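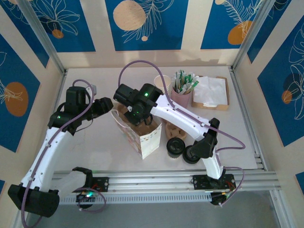 Kellico Drukbridge Wireless Controller Review: Great Sticks, Strange Everything Else

Posted in Reviews, Controllers, PC Gaming

I have bought a lot of third-party controllers over the years, mostly at the kind of price where you don't ask questions. The Drukbridge is Kellico's attempt to move out of that neighborhood. It has magnetic sticks, two back buttons, a charging dock and a box that opens like it contains an engagement ring. I've been using it every evening since December, mainly for Dervishi, the kart racer that has eaten my winter, and a bit of Lunby when I want to lose to teenagers at something other than karts.

The short version is that I like it a good deal more than I like the app that comes with it.

Setup

Plug in the dongle, hold the home button, wait for the light to stop blinking. On my PC it was recognized right away as a standard gamepad and Dervishi showed the correct button prompts. Bluetooth took longer. My laptop found the controller, forgot it, found it again under a slightly different name and then offered to pair it as a keyboard. I went back to the dongle and have stayed there.

There's a little slot in the dock to keep the dongle in when you travel. It holds the dongle so firmly that I needed a butter knife to get it out, so I no longer keep it there.

Sticks and triggers

Here Kellico has earned its money. The sticks are smooth, they return to center properly, and the tension is a notch heavier than on my old pad. For drifting in Dervishi that matters a lot, because the game punishes you for every nervous wobble halfway through a corner. My lap times on the canal track got better within the first week (I'd love to credit talent, but I have met me).

The triggers have a switch on the back for short or full travel. Short is good for Lunby, where every match comes down to who clicks first. Full is what you want for throttle control. The switch is small and sits right where my middle finger rests, so now and then I change modes in the middle of a race and spend the final lap driving like somebody stamping on bugs.

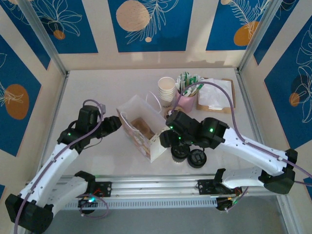 BUTTONS AND D-PAD

The face buttons are clicky. Very clicky. If you play in the same room as a person who is trying to read, you'll be hearing about it. I don't mind the sound myself, and the feel is excellent, short and crisp with no mush at the bottom.

The D-pad is a shiny dish with a cross stamped into it, and it's the weakest part of the controller. Diagonals come up when I didn't ask for them. In racing games I only use it to look behind me, so whatever. If you play fighting games, look elsewhere.

The two back buttons are well placed and can be remapped without the app: hold the function key, press the back button, press what you want it to copy. I put my item throw on the left one and have no plans to go back.

BATTERY AND DOCK

Kellico says 24 hours on a charge. I got close to that with the rumble turned low and the lights off, and quite a bit less with everything on. The dock charges it overnight and looks tidy on a desk. It also has a light ring of its own that can't be switched off, in a blue I can only call dental. Mine now wears a strip of electrical tape.

THE APP

Oh dear. The app is where you adjust dead zones, stick curves and rumble strength. It wants an account, and then it wants a firmware update, and then it wants you to rate it before you've seen the second screen. The update failed twice on my machine and went through on the third try after I plugged the cable into a different port.

Once you're in, the settings are good. You get 3 profile slots, the curve editor is clear, and changes are saved to the controller itself, so you can set it up once and uninstall the thing. That's what I did. I would suggest keeping the dead zone small for Dervishi and leaving it alone for everything else.

PRICE AND VERDICT

I paid some 200 dollars for mine with the dock, and that's a lot for something I will eventually drop on a tile floor. You can get decent magnetic sticks for far less if you don't care about the back buttons. But I've had my old pad in a drawer for weeks now and haven't missed it, apart from the D-pad.

Pros: lovely sticks, crisp buttons, easy remapping, profiles saved on the controller

Cons: poor D-pad, moody Bluetooth, trigger switch in a silly place, the app, that blue light

Score: 4 out of 5, and it would be higher if I could get the dongle out of the dock.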